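Robot Learning in Practice
Handout 4: Gathering demonstrations in the simulated kitchen
Last revised 2025-09-06

Read this before the lab session. It covers what a demonstration is, how to record one, what gets thrown away and how the set is split. Handout 3 dealt with the controller and is assumed.

1. What we are collecting

The learner in this course copies behaviour. It is given pairs, each made of what the robot could sense at one moment and what the operator told it to do next. A run from reset to finish is called an episode. The Hovodstead set, which you will be adding to, holds 1,563 episodes at present. All of them come from the same kitchen layout: sink at one end, stove at the other, a tray on the counter between them, and a single arm.
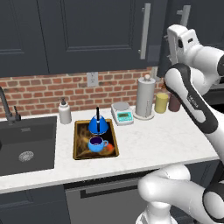 The task family is tray work. Each episode has a short written instruction, such as "take the kettle out of the tray" or "put the cup in the sink". The instruction is fixed before you start. If you change your mind halfway through, stop and discard the episode. Do not edit the instruction to match what you did.

Every episode stores:

Joint positions and gripper opening at each step
The operator's command at each step
Images from the fixed views and the gripper view
The instruction text
The random seed used for the reset
A success mark, set by the operator and checked later

2. Resets and variation

A reset puts the arm in its start pose and draws a new arrangement of objects. The items in the tray change from one episode to the next, and so do their positions. The counter, the sink and the tiles of the room geometry stay as they are unless you load another layout file.

Beginners tend to press reset until they get an arrangement they like. Please don't. A set built that way has no hard cases in it, and the policy will fail on the first cup that sits close to the rim of the tray. Take the arrangement you are given. The only resets you may reject are those where an object has fallen through a surface or where two objects overlap. Write the seed in the log when this happens.

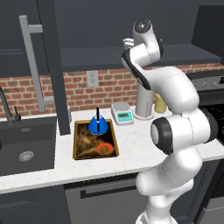 Fixed views are useful for judging the large movements of the arm. They are poor for judging the last part of a grasp, as the arm's own links can hide the objects. Before recording, switch through all the views and check that each one is updating. A frozen view spoils the whole episode and is easy to miss while you are driving.

3. Driving the arm

We use the Wetberg hand controller. It sends small changes in gripper position and rotation, and the software works out the joints. Squeeze the trigger to close the gripper and let go to open it.

Approach with the fingers already open. Line up above the object first, then lower. For bowls and cups the usual grasp is on the rim, with one finger inside and one outside. The kettle is taken by its handle.

Keep your speed even. Long pauses are a problem for this kind of learner: if you stop for two seconds to think, it is shown many copies of the same view with the command "do nothing", and a policy trained on enough of these will freeze in the same spot. Plan the movement before you press record.
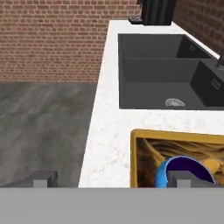 The gripper view matters most during the final approach. Use it to check the finger positions against the object, and go back to a fixed view once you have lifted clear. Remember that the learner gets only the stored views. If you free the camera and look behind something that no stored view shows, you are acting on knowledge it will never have.

Small corrections are welcome. If you come down slightly off, move across and try again within the same episode. Episodes with a recovery in them are worth keeping, provided the object ends up where the instruction says.

4. What to discard

Discard an episode if the arm hits the cabinets or the tap, if an object leaves the counter, if the instruction was not followed, or if recording began after you had started to move. A slow episode is not a bad one. The limit is 360 steps, after which the recorder stops by itself and marks a failure. Failures are kept in a separate folder and are not used for copying, though we return to them in November when we look at learned success detectors.

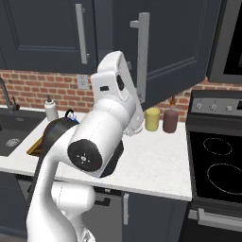
5. Checking and splitting

Each pair of students records 8 episodes and then checks the episodes of another pair. Checking is done with the Goel viewer. Play the episode once at normal speed, then step through the grasp and the release. Set the success mark yourself before looking at the operator's. Where the two disagree, leave both marks in the file and add a short note.

Split by seed, never by step. Neighbouring steps in one episode are almost the same, so a split by step puts near copies of the training data into the test data and the score means very little. The script in the Enari folder does this correctly. Run it once, after all the checks are in.

6. For the lab

Bring your log sheet, with the instruction and seed columns ruled. Hand in the log, your checked episodes and half a page on one disagreement between marks. If your pair had none, write instead about the arrangement you found hardest to drive and which view you relied on.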